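Last updated 29th May

3. Cell set-up and upkeep

3.1 Bin and mounting

The picking cell at Oterley is one arm, one gripper, one bin. The arm is a KUKA, bought second-hand by the lab and recommissioned in November. The bin is sheet metal and sits on a wooden tabletop. Early on it was held down with tape. Bad idea. Any time a finger touched a side wall the bin crept a few millimetres and the stored bin frame was wrong for every pick after that. We now clamp it at the upper corners with ordinary bar clamps from the hardware store. Cheap, quick to undo, and they leave the long near wall free.

Bin pose is checked at the start of each session. Procedure: drive the closed fingers to three taught points on the bin floor, at reduced speed, and read the offset. If any point is out by more than a milimetre, slacken both clamps, reseat, re-clamp, touch off again. Don't correct it in software. We tried that for a month and ended up with a stack of small offsets that no one could trace back.

The floor of the bin gets scratched. We left it alone. Polishing was suggested by one of the Clalov people, but the depth camera gave worse returns on a shiny patch than on a scuffed one, so the marks stay.

3.2 Cables and hose

Most of the lost time in this cell was cable trouble. The bundle runs over the top of the last link and loops round the wrist, with the hose beside it. Loop length matters a lot. Too short and it pulls tight when the wrist turns past its working range; too long and it sags into the bin and drags on the objects. In the first 300 picks we logged 26 stops, and most of them went back to the loop and not to the grasp planner.

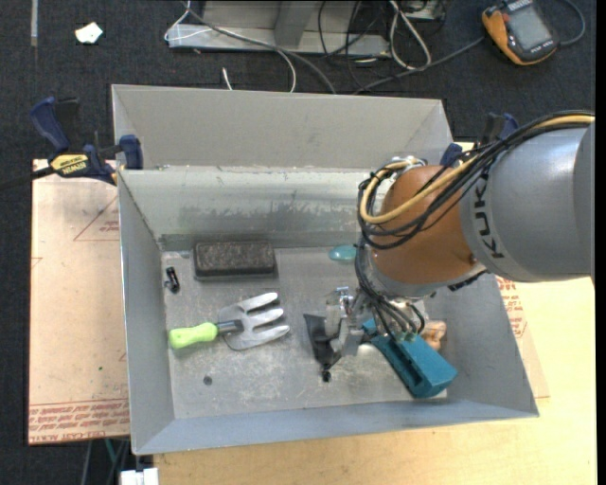
Gareth Kettle re-dressed the bundle twice. The second layout is the one used for all results in Section 4. Ties are left a bit loose so the bundle can slide, and the thin gripper leads are kept out of the main bundle until they reach the wrist - a broken lead can then be swapped without cutting everything open. Swapping one used to take a whole morning. Now it is a coffee break, more or less.

Figure 3. Picking cell during set-up. KUKA arm with metal gripper over the clamped bin; mixed objects on the bin floor, including a hand garden fork with a green handle.

Checks on the wrist, every session, arm stopped and drives off:
- run a hand along the hose, feel for kinks
- look at the cable jackets where they bend
- nip up the gripper bracket screws
- open and close the fingers by hand, look for play

The bracket screws do work loose. Thread-locker helped but didn't cure it. After 169 picks with heavy items one bracket had shifted enough to see by eye, and the grasps had been landing low on one side for who knows how long before that. Screws are now paint-marked after tightening, so a turned one shows up straight away.

3.3 Object set

Objects were picked to be awkward. Thin handles, tines, flat things that lie tight to the floor, a see-through item or two that the depth camera half misses. Nokuthula Cele put the set together, mostly from a garden centre and a toy shop in Lowther. Colour was not controlled. Heavier pieces were added later, after the bracket fix, and those runs are reported seperately.

Placement is by hand, tipped in and left as they fall. An object resting on the side wall is left there too. The full run was 666 picks on one set of fingers - finger pads were changed once, between blocks, and the tool frame re-taught after the change.

Related items
Rirov gripper notes: finger pads and wear
Touch-off routine for fixed bins
Oterley cell log, stops and causes
Depth returns on bare sheet metal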